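Hardware corner: old server processors wanted, and how to pack them

The parts shelf at the Bosmont workshop has had a good spring. In May we took in 39 retired machines from Perkard, most of them rack servers from an office that was closing two floors. The memory and drives went quickly. The processors are still being sorted, and we could use more of them, along with any matching boards you have sitting in a closet.

Saadet Baysal is keeping the list. She is mainly after Intel Xeon chips from the E5 family, which fit the boards we already have on the shelf. If you aren't sure what you own, read the top of the metal lid. The family and model are printed there in small dark type, and the lines under it are the serial and batch marks. A phone photo taken under a desk lamp is usually enough for Saadet to tell you yes or no. Please wipe off old thermal paste first with a lint-free cloth and a little isopropyl alcohol, or the print can't be read.

A few notes on handling, as we had to set aside two chips from the last drop-off:

Hold the processor by its edges. Keep your fingers off the gold contacts on the underside.

Use a plastic clamshell tray if you have one. An antistatic bag inside a small box is fine too. Bubble wrap on its own is not.

One chip to a bag. Write the model on the outside in marker — it saves opening every bag at the table.

Leave the protective cap on any board you send. Bent socket pins are the most common fault we see, and we can't fix many of them.

Tuulikki Peltonen will be at the intake table from 2 to 5 in the afternoon on open days. Larger lots, anything over 50 pieces, should be arranged with her ahead of time so there is a cart ready at the side door. Coolers are welcome if they still have their screws.

Boards and chips that don't match anything go to Trimulwood for recycling at the end of the month. If you want yours back in that case, put a note in the box with your name and phone number.

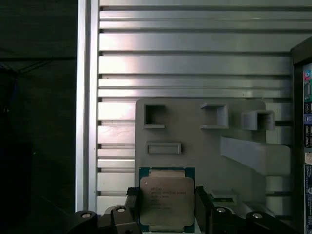

An Intel Xeon, with the model print on the heat spreader.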